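읽는 시간 2분

무광 검정 트레이의 표면은 도료보다 바탕 처리에서 결정된다. Birner의 도장 담당 Jianguo Xia는 소재를 가리지 않고 탈지부터 확인한다. 유분이 남으면 건조 후 광택 편차가 생기고, 편차는 넓고 평평한 바닥면에서 먼저 드러난다.

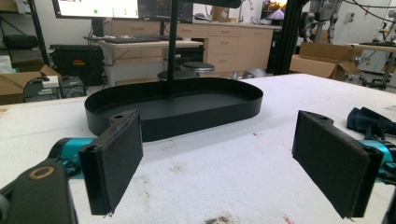
테두리가 올라온 검은색 타원형 트레이. 바닥면은 평평한 무광이다.

광택은 60도 입사각 기준으로 측정하는 것이 일반적이나, 저광택 도막은 85도 값을 함께 본다. Retomville 공방은 도막 두께를 50마이크로미터로 관리하고, 도장 후 12시간 동안 적재하지 않는다. 소광제 함량을 올리면 반사는 줄지만 긁힘 자국이 밝은 선으로 남기 쉽다. 손이 자주 닿는 테두리에는 투명 무광 도료를 2회 덧올린다.

색 판정에는 배경이 개입한다. 어두운 녹색과 검정은 명도가 낮아 조명과 주변색에 따라 구분이 흐려진다. Shufen Zhong은 무채색 판 위에 시편을 두고 조명 조건을 고정한 뒤 비교한다. 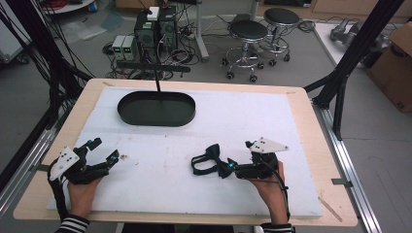
나무 상판 위 흰색 폼보드와 낮은 테두리의 타원형 트레이.

세척에는 중성세제와 부드러운 천을 쓴다. 연마 입자가 든 세제는 무광면을 국부적으로 광나게 하며, 이 변화는 재도장 없이 복구하기 어렵다. Cudotby 계열 도막의 내열 한계는 70도이므로 뜨거운 주전자는 받침을 대고 올린다.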